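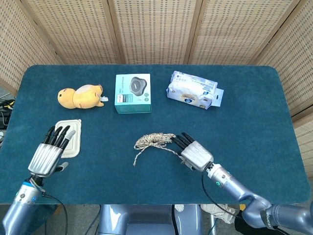 Left hand over the tray, right hand going for the rope. Fingers open on both.

4 September 2022

We've had the two five-fingered hands on the arms for a while now and I've been meaning to write up how they compare with the Brunet parallel grippers we used all last year. I've put it off mostly for lack of numbers. I have some numbers now.

The task was the same for both setups. Things are laid out on the felt table, the operator drives the arms, and each item has to be picked up, held clear of the surface and put down again. Nusrat Dogar did most of the driving. I did a share of it and was slower.

We got through 109 picks with the hands. 63 were clean on the first try. The Brunets did better than that on the same list, which didn't surprise anybody, but the gap depended a lot on the item.

Boxes go to the parallel grippers every time. A small square box has two flat sides and that is all two flat jaws want. With the hands you have to get the thumb around to the far side first, and if the wrist is a few degrees out the box turns under the fingertips.

The plush toy went the other way. The jaws pinch a bit of fabric and the rest sags. The fingers wrap, and once it's in the hand it stays there. Same story with the pack of wipes, although if you squeeze too hard you get a crinkle and then it slides.

The shallow tray is bad for both. It sits flat on the felt and there's nothing to get under. Thoa Vi found you can press one side down with the left hand and lift the other with the right, but it takes practice and I still can't do it reliably.

Rope is where I changed my mind. I expected the hands to tangle in it. Coming in low from the side with the fingers straight and then closing works most of the time, and you pick up the bundle instead of one strand.

The controller matters more than I gave it credit for. We started on the Lirnar box, which has a delay you can feel when closing the fingers, and moved to the Nerkora one partway through. Those 109 picks are all on the Nerkora. Anything before that I've thrown out.

Wear is still a question. Didier Riviere wants 2000 cycles on each hand before he'll sign off on them, and we won't be there until December. Cable routing at the wrists needs another look before then – the loop on the left one hangs lower than I'd like.

Next up is swapping the left hand back to a Brunet and running it mixed.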